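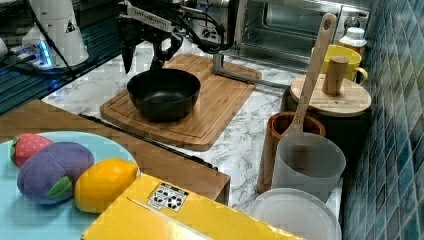

It should learn your kitchen, you shouldn't have to learn the robot. So goes one comment in Kema's owner forum, and I thought of it often while I was getting acquainted with the Wollel, the countertop arm that Geller now rents by the month.

By the Geller home desk
December

I went in a skeptic (my own stove and I get along fine, thank you), but I warmed to it! Setup took me 80 minutes, most of it spent teaching the arm where the bowl and the cutting board live, and the two-fingered gripper is quicker to train than I'd feared. You guide it by hand, tap save, and do it again.

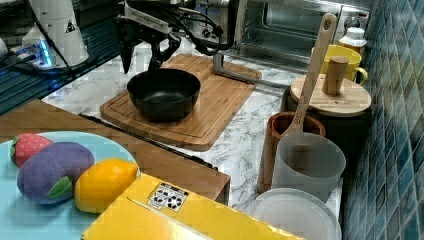 What you get for the money

The starter plan covers the arm, the gripper and 11 saved routines, with 2 service visits a year from Landeg. I'd happily trade one visit for a few more routines, and I do wish it were better with a crowded counter, but for anybody who likes a bit of company at the cutting board, it's a lovely thing to try for a month. 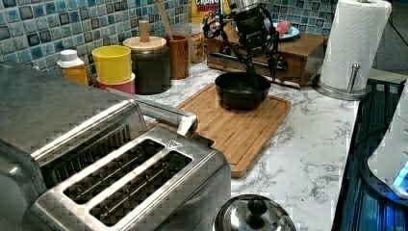

The Wollel arm at the black bowl, with the toaster in front.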